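About Us

G'day, and thanks for clicking through to the page that hardly anyone reads! I'm Antonina Hladun and I run Reltonon, a mending and alterations shop in Floststead. We're the narrow one with the green door, between the bakery and the bloke who sells fishing tackle. If you can smell cheese and bacon rolls, you're close.

I learnt to sew from my nan, on a treadle machine she called the Udus (I've still no idea why, and she never would say). It lives in our front window now and kids are very welcome to have a go at the treadle. I did 5 years in a theatre wardrobe, mostly letting out waistbands between the matinee and the evening show, and then I moved back home and started taking in neighbours' trousers at the kitchen table. Then it was neighbours of neighbours. When the pile got as high as the kettle I went looking for a shop.

Rozália Pap came on board the first winter. She'd brought in a coat with a shredded lining, watched me pin it for a bit and told me (very politely) that there was a quicker way. There was! She does all our tailoring now, plus anything with pleats, and she teaches the Csizmadia class on Thursday nights. Csizmadia was the name over her grandfather's workshop, so that's what we called it. You'll learn to darn, patch a knee, sew on a button so it stays on, and take up a hem by hand. It's 40 dollars including tea, and there are only ever three places because that's how many stools fit around the cutting table. Bring your own glasses if you need them for close work, the lamp only does so much.

What do we take in? Jeans, school uniforms, curtains, doonas, work gear, formal dresses (please, please not the day before the formal), dog coats, and one time a 675 piece box of bunting for the show society that I'm still finding threads from. We don't do leather or wetsuits. We don't do wedding gowns from scratch either, though we'll happily alter one if you give us until the end of August for a spring wedding.

Turnaround is usually a week. We'll ring you when it's ready, and if you don't pick up we'll text, and if you don't text back your trousers go on the rail by the door with your name on them, where the whole of Floststead can admire them.

Bags are my own favourite, I'll admit it. People will put up with a dud zip for years and then chuck out the whole bag, and it breaks my heart a little. Very often the teeth are fine and it's only the slider that's worn, and that's a ten minute job if you've got the right size in the drawer. I'm fussy about what goes on the end of it, too. Give me a metal ring like the one on this navy bag, a long oval loop hanging off a silver slider, over one of those mean little tabs you can't get hold of with cold hands. Bring yours in and we'll have a rummage through the zip drawer together, Rozália pretends she's not interested but she always comes over for a look.

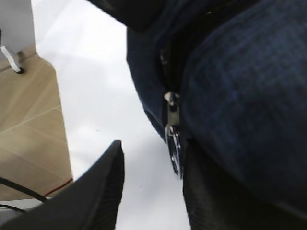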